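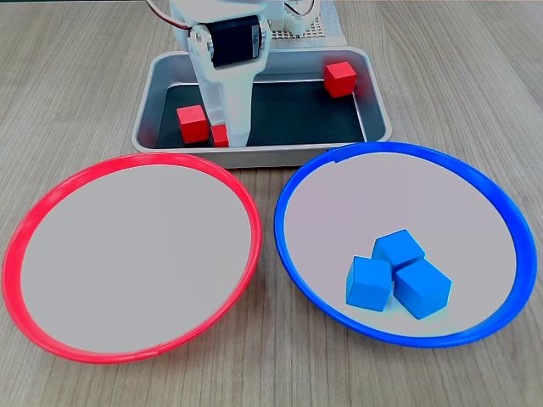
*White arm, tip in the metal tray, close to the cubes.*

# Checking a reference electrode before you believe your overpotential

Most of the surprisingly good catalysts I've been asked to look at had a bad reference electrode behind them. A clogged frit or a diluted fill solution will shift your potential scale, and the curve will still look lovely. Do this check before a run, and again after it.

I don't care what the box says. The last Sekard silver chloride electrode we opened was off by 52 mV out of the packaging. People publish on differences smaller than that.

## What you need

- The electrode you plan to use
- A master electrode of the same type and fill, which never goes into a working cell
- A beaker of the same KCl solution that is inside both
- A high-impedance voltmeter, or a potentiostat in open-circuit mode

If your "master" has ever been in strong base, it isn't a master. Get another one.

## The check

1. Rinse both electrodes with deionized water and blot the tips. Don't wipe.
2. Look for bubbles near the frit. Hold the body upright and tap it until they rise.
3. Put both tips in the beaker. Let everything come to the same temperature (our room sits at 22 °C, and the solution should too).
4. Record the open-circuit potential for 8 minutes. Write down the value at the end and whether it was still moving.
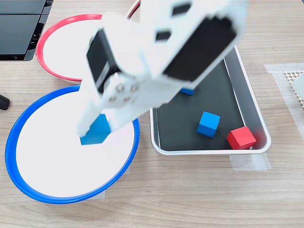
The number should be within a few millivolts of zero and flat. A trace that jumps around is usually a poor contact or a bubble, so sort that out before you blame the chemistry. Check the lead as well. It should hang with some slack, in an easy curve like the thin red cable above the arm, and not pull sideways on the connector. Then repeat step 4. I wouldn't average a jumpy trace and call it a measurement, although the Vrabec software will happily do that for you.

## If it fails

A steady offset often means the fill solution is wrong. Replace it, soak the tip overnight in fresh KCl, and test again. If it comes back but drifts within the day, throw it out. Anežka Havlíček keeps a jar of "recovered" electrodes on her shelf and I have yet to see one I'd use for anything but pH demonstrations.

Don't subtract the offset in a spreadsheet and carry on. That assumes the error stays put for the whole experiment, and you have no evidence that it does.
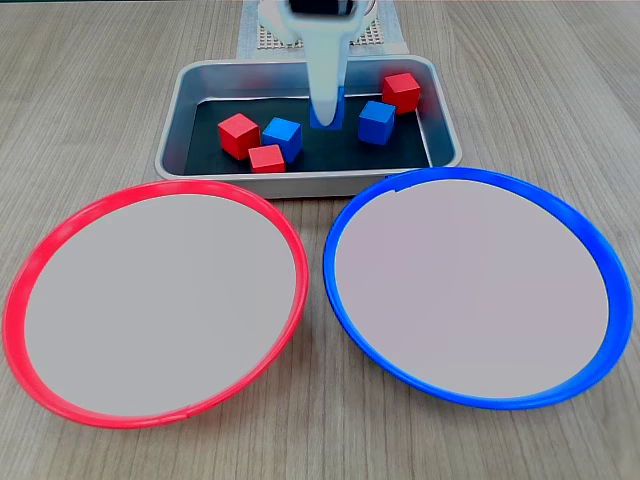
*Fingers lowered onto a blue cube in the tray.*

## Converting to RHE

Please don't copy the conversion constant out of an old paper. The group handbook at Lanetside dates from 1985 and gives one value with no fill concentration next to it, so it can't be checked. Measure it: bubble hydrogen through your actual electrolyte, use a clean platinum electrode, and read your reference against that once it settles. Report the value with the date and the temperature. If the before and after checks disagree by more than the effect you are claiming, you don't have an effect yet.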